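3.2 Surface finishes and object placement

The second part of the study considered how patterned surroundings affect the way people judge the position of small household containers. Wilfredo Lumanlan and Ronaldo Ignacio prepared the setting in February, following the layout used earlier at Gatchalian. Wall covering and floor finish were held constant across all 11 sessions.
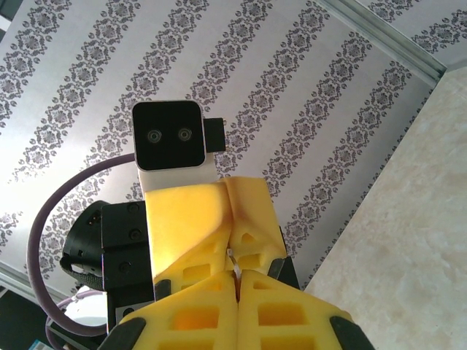
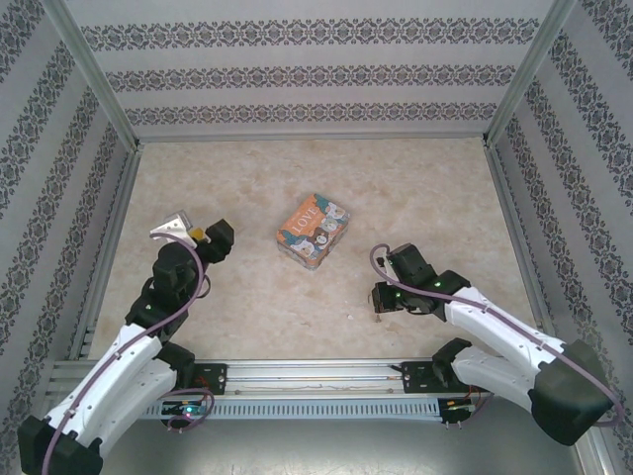
Figure 4. Damask-patterned wallpaper and beige, marble-like surface. The second view includes the orange tin marked "LOVE."

Participants completed 1,000 placement judgments in total. Each was asked to state whether a container stood parallel to the nearest wall, and no time limit was set. Judgments made against banded paper were slower than those made against the plain paper used in Section 3.1. The difference was largest for containers with printed lids. Responses from the Friday session were scored separately, as the room lighting had been changed that morning.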